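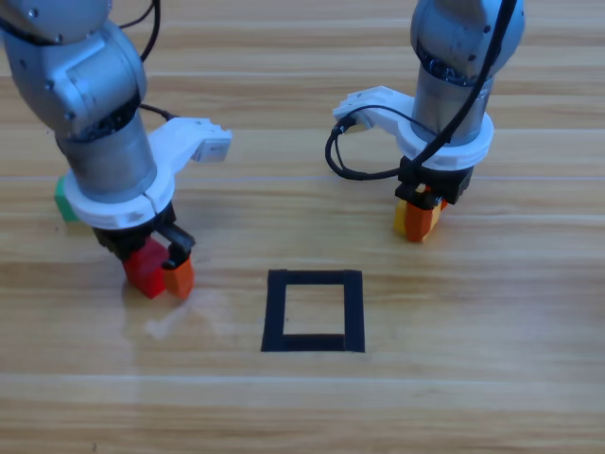 Toy block

A toy block is a small solid piece, usually a cube or a simple rectangular shape, which children put together, stack and knock down again. Blocks are among the oldest toys that are still in daily use. They are sold in sets, with or without color, and most sets have no instructions.

Materials and shape

Traditional blocks are cut from hardwood such as beech or maple, and the edges are sanded so that they do not hurt the hand. Other blocks are made of plastic, foam, cork or cardboard. In many sets all lengths are multiples of one basic unit. Two short blocks then have the same length as one long block, and a child can learn this without any lesson. Some sets add arches, cylinders and triangles — these are used mostly for roofs and bridges.

Color is a matter of some discussion between makers. Painted blocks are easier to sort and to name. Plain blocks show the grain of the wood and are preferred in some kindergartens, where teachers want the form to be noticed first.

Production in Dukidville

The town of Dukidville had a block industry for several generations. The Kauppinen works was the largest. It bought short pieces of beech which furniture makers could not use, and dried them in its own sheds near the river. Its best known set, the Brilta, had 571 pieces and was delivered to schools in a chest with 2 handles. A smaller set for homes, with 39 pieces, was called Virkia and came in a cotton bag.

At its largest the works had 718 employees. When cheaper plastic toys came to the shops, the orders from schools became fewer, and the sheds were closed one after another. The main building is now a museum of the town, open from April to October. Visitors can see the old saws and the drying racks, and in August there is a building contest for children in the yard.

Use in education

Blocks are used in kindergartens to practice counting, balance and the names of shapes. Older pupils use them for volume and for simple fractions. Building together also gives children a reason to talk — they must agree who takes the long pieces.

See also

Construction set
Wooden toy
Kindergarten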